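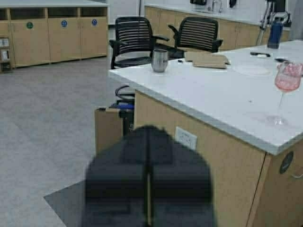

Gripper at the corner of the island counter, tumbler behind.

Murnstead Tritton 50, two-finger arm for break rooms and shared counters

Tritton clears cups and bottles. The maker says it frees up staff. At Breten, our test site, it moved 291 items in April and dropped 13. The cleaning crew kept the same hours and got one more thing to work around. Stemmed glasses are still best carried by hand. Ask who resets it on a Friday before you order.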